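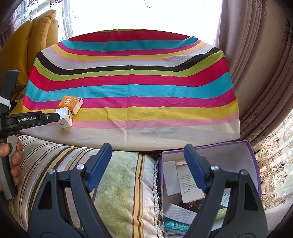
Figure 7.1. Striped cloth before a bright window, with a small orange pack and a white carton toward the left.

Household and Retail Practice > Course Readings > Unit 3

CHAPTER 7
Setting Out Small Goods on a Patterned Cloth

25 Apr 2018 | Tullio Orlandini and Dario Mancuso

After studying this chapter, the student should be able to describe the repeat of a striped cloth, judge how a package will show against a given band of color, and set out a small group of mixed goods so that each can be read and picked up with ease. Students who have not completed the section on folding and pressing in Chapter 6 should do so before beginning the exercises.

7.1 The Cloth as a Ground

In the study of display, the surface on which goods are placed is called the ground. A plain ground asks little of the person arranging the goods. A striped ground asks more. Each band differs in color and width from the next, and a package moved a short distance may pass from a dark band to a pale one.

The first task is to find the repeat, that is, the point at which the order of the bands begins again. In Figure 7.1 the lime green at the far edge returns nearer the front, after the black-brown band, and is followed again by crimson, turquoise and magenta. The widths do not stay the same. The second crimson band is wider than the first, and the yellow that appears as a thin line at the back becomes a wide mustard band at the front. A repeat of order is therefore to be recorded separately from a repeat of width.

Stripes also report the shape of whatever lies beneath them. On a flat table they run straight. Over a rounded or padded surface they bend, and a small box standing on such a surface may lean. The student should press the cloth lightly with the palm before placing any upright carton.

Fold creases are a common fault in cloths that have been stored. A crease across the middle of the ground draws the eye and may tip a narrow package. At the Varela training rooms, where much of this course was first taught, cloths are stored on rolls from December until the spring term, and the pressing table is used only for pieces returned from loan. The standard practice cloth in that collection measures 900 millimeters by 880 millimeters. A replacement cut to 832 millimeters on the shorter side was found too narrow for group work and was withdrawn.

7.2 Light

Side light and back light cast shadows that fall on the neighboring bands. On cream, pale pink or light gray these shadows are easily noticed. On brown or deep crimson they are less so. Where the arrangement stands before a window, the student should view it from the customer's side and turn each box until its most important face receives light.

Shiny wrappers require particular care. A bright line along an edge may be pleasing, but a broad highlight will hide the print.

7.3 Grouping Mixed Packages
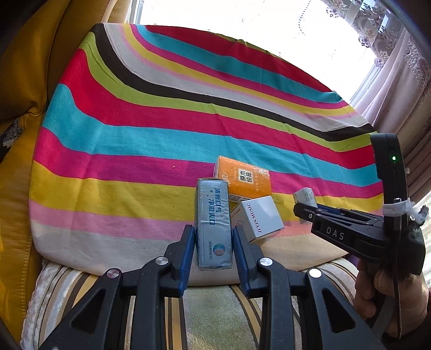

Figure 7.2. Small boxes grouped on the striped cloth. The lettering on the silvery-blue carton refers to fresh breath.

A group of unlike packages is best planned by height, then by color, then by lettering. The tall, narrow carton in Figure 7.2 differs from the white cube-like box in all three respects. Its blue Chinese characters run down the upper half, while the words "JI YIN MUSIC" on the white box run sideways along one edge of a face. The orange box, with its cream label, lies partly behind the tall carton.

Overlap of this kind is acceptable where the main label remains clear. The rule followed in the Rullel and Sunum course outlines is that no label should be covered by a neighboring package. Decorative marks may be.

Color should be compared band by band. Orange placed on mustard yellow loses some of its outline; the same orange on turquoise is sharply set off. White is clear on any strong color and weak on cream.

7.4 Terms Used in This Chapter

Ground: the surface on which goods are placed.
Repeat: the full run of bands before the order begins again.
Face: any printed side of a package.
Overlap: the part of one package hidden by another.

Exercise 7A, which follows, requires a striped cloth, three or more small cartons and a sheet of squared paper. Written answers should not exceed 200 words.

Related readings
Chapter 6: Folding, Pressing and Storage of Cloths
Chapter 8: Labels and Price Cards
Supplement: The Clinorix Color Chart in Classroom Use
Supplement: Window Light in Small Shops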